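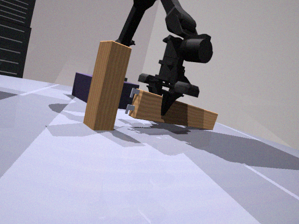
Ankommen in Istach

Seit neun Wochen wohne ich nun in Istach, und mein Koffer steht immer noch halb ausgepackt unter dem Bett. Ich komme einfach nicht dazu! Morgens um sieben läutet unten im Hof die Glocke der Bäckerei, dann riecht das ganze Treppenhaus nach Anis, und spätestens um halb acht sitze ich mit einem noch warmen Kringel im Bus der Linie 64 und fahre den Berg hinunter zur Uni.

Ein Auslandssemester hatte ich mir immer in einer Großstadt vorgestellt, mit U-Bahn und Clubs und Kinos, die nie schließen. Istach hat ein Kino. Es zeigt einen Film pro Woche, und davor stehen alle auf der Treppe und reden, bis jemand die Tür zuzieht und wir hineinmüssen. Ich war noch nie in meinem Leben so oft im Kino wie in diesem Frühjahr.

Mein Zimmer liegt im fünften Stock eines Wohnheims, 98 Stufen über der Straße, ohne Aufzug. Die ersten Tage habe ich geflucht, inzwischen trage ich den Wasserkasten hinauf und unterhalte mich dabei noch. Oben gibt es eine Gemeinschaftsküche mit zwei Herdplatten für elf Leute, und genau dort passiert alles. Jemand kocht Linsen, jemand lernt Vokabeln, jemand hat aus Molteo einen Käse mitgebracht, der so streng riecht, dass er auf dem Fensterbrett wohnen muss (er schmeckt großartig).

Molteo ist überhaupt der beste Ausflug. Anderthalb Stunden mit dem Regionalzug, immer am Fluss entlang, und dann ein Markt, auf dem man vor zwölf Uhr sein muss, sonst sind die gefüllten Teigtaschen weg. Im Mai blühen an der Uferstraße die Robinien, und die halbe Stadt sitzt auf den Mauern und tut gar nichts. Ich habe mitgemacht, einen ganzen Nachmittag lang — zu Hause hätte ich nach zehn Minuten auf die Uhr geschaut.

Die Sprache? Wird. Beim Gemüsehändler verlange ich keine »Großmutter« mehr, wenn ich eine Zwiebel will, die beiden Wörter klingen hier fast gleich. Er ruft mir die Verwechslung trotzdem noch jeden Morgen über die Straße zu.

Mit den Freunden daheim telefoniere ich viel seltener als versprochen. Dafür schreibe ich Postkarten, und die Antworten hängen inzwischen über dem Schreibtisch. Am nächsten freien Wochenende geht es in die Berge, auf eine Hütte oberhalb von Olow. Schlafsäcke sind geliehen, das Käsestück kommt mit, und Wanderschuhe muss ich bis dahin noch auftreiben.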